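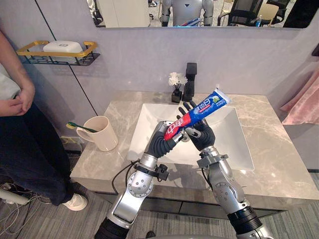 Tosura House reopens guest floor with new vanities and carpet

Tosura House has put its refurbished guest floor back into service after a closure that began in November. The work covered 14 rooms and was carried out by Mudaliar, a fit-out contractor, at a cost of $249 per room for fixtures, excluding labor.

Each bathroom now has a gray marble countertop with a white rectangular basin set into it. The faucet is a tall, square, matte-black unit mounted behind the basin. The cabinet front below is a plain gray panel. A small black vase of artificial flowers stands beside the faucet, and a cream mug serves as the toothbrush holder.

"The old counters had no usable space left of the basin," said Kha Chu, who manages the building. "A mug, a toothbrush and a tube of toothpaste now fit without going near the edge."

Flooring outside the bathrooms was replaced in the same contract. The new carpet is gray with a fine streaked pattern.

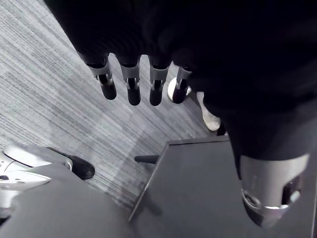

Chu said the pattern was picked from 20 samples on the basis of how well it hid shoe marks. House rules on footwear are unchanged, and outdoor shoes are still allowed on the carpet.

Demyd Onyshchenko of Mudaliar said the drain lines were also renewed. Hot water on the floor is shut off until 2 p.m. while the final valves are adjusted.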